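Urville Hand-Held Gripper Kit: Four Months In

Rating: 4 out of 5

We bought two sets of the Urville kit in July to record household tasks for training a robot arm. A set is a left and a right gripper, a cap with a small camera on the front, chest straps, a charger and a hard case. Each set cost us $1,178 before shipping. The closest thing we looked at was the Gernen pair at $1,005, which comes without the cap camera.

Setup took most of a morning. The grippers themselves are ready out of the case, but the tracking cubes have to be screwed on and then registered one at a time in the software. The printed guide skips the step where you tell the program which cube belongs to which hand. We got that from the support page. Once it's done it stays done, even after an update.

The grip is good. You squeeze, the fingers close, and there is enough feel coming back through the handle that you know when you have hold of something. The black finger pads have a fine mesh texture and they hold cloth, cardboard and smooth plastic well. Glass is harder. Small flat things like coins and keys are a pain and I would plan on leaving them out of your task list.
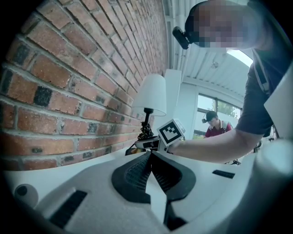 Working with both hands at once takes practice. For the first few days people kept bringing the two tips too close together and bumping them, and when that happens at an angle one cube can hide the other from the camera. The software marks those stretches in yellow so you can cut them later. After a week or so most of our people had learned to come in from the sides, and the yellow parts got a lot shorter.

The wide lens takes in a great deal of the room, so think about what you leave lying on the tables. Bright windows did not bother the tracking as much as I expected. Low evening light did, and we now stop when the sun goes down – turning on more lamps helped a little but left hard shadows on the cubes.

Battery life is listed as 80 minutes per gripper. We get close to that with new batteries and less when the room is cold. Charging from empty takes 35 minutes, so with one spare pair you can keep going all day.

Weight is my main complaint. The housing is bulky and most of the mass sits out in front of your wrist. Tall people working at a low table feel it in the forearm first. The cap is fine for an hour, then the brim starts to press. We tried the padded liner from Porkix and it fits, though it pushes the camera up a bit and you have to tilt it back down.

One trigger spring went weak in the second month. Ekinci, the dealer we ordered through, sent a new one in five days and did not charge for it. Swapping it is a two-screw job. The pads wear too, and a replacement pack should be in the case at this price.

The export tool writes one folder per recording with video, hand positions and finger opening. File names are long and can't be changed, which is annoying if you sort by task the way we do. I wrote a short script to rename everything.

I would buy it again for tabletop work and for anything that needs two hands. For long sessions on your feet, try one on before you order.

Good: firm grip, steady tracking in daylight, quick charging, easy repairs.
Bad: front-heavy, thin manual, no spare pads, fixed file names.

Posted 2024-11-20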